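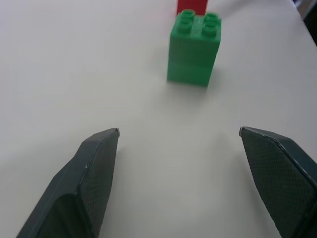 Teaching a robot to pick up a toy brick is a lot like teaching a child to tie a shoe, says the woman who runs the demonstration bench at Prurov, and she should know, having done both (the shoe took longer, she tells me, laughing). Her job, for most of the working day, is to show robot arms how a thing is done by steering them through it herself, over and over, until there is enough for the software to learn from.

I had imagined a joystick. What she uses is a pair of lightweight handles her team calls Kola, one for each hand, and when she moves her wrist the arm across the room moves its own. "You squeeze and it squeezes," she says. "The first week you hold your breath the whole time. I used to go home with sore shoulders!"

Her current set of tasks is called Faka, and it's all small plastic blocks with studs on top. So far she has recorded 922 demonstrations for it, and she threw out 123 of those herself. 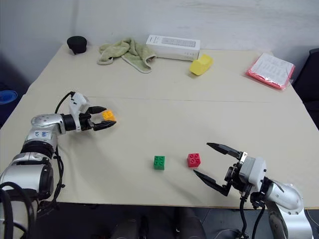
"People think I toss the ones where I drop something," she says. "Oh no, I keep plenty of those, if I picked it up again nicely. I toss the ones where I dithered. If I hover over a block making up my mind, the robot learns to hover too, and then you've got a very thoughtful robot that never touches anything."

Having two arms makes it harder, she admits, and she still catches herself forgetting the one she isn't using. Her advice to newcomers is to slow down just before the fingers close, and to come at the block from a different side now and then, even when the easy side is right there.

She has also tried the other way, taking hold of the arm and pushing it through the motion by hand. She did 86 demonstrations like that last winter and rather enjoyed it. "It's friendlier, you feel the weight of it. But then your own arms are in all the video, and you can't very well hold two at once."

In September she moves on to Jang, a set of tasks with folding in it, and she has already started practicing on her own dish towels at home.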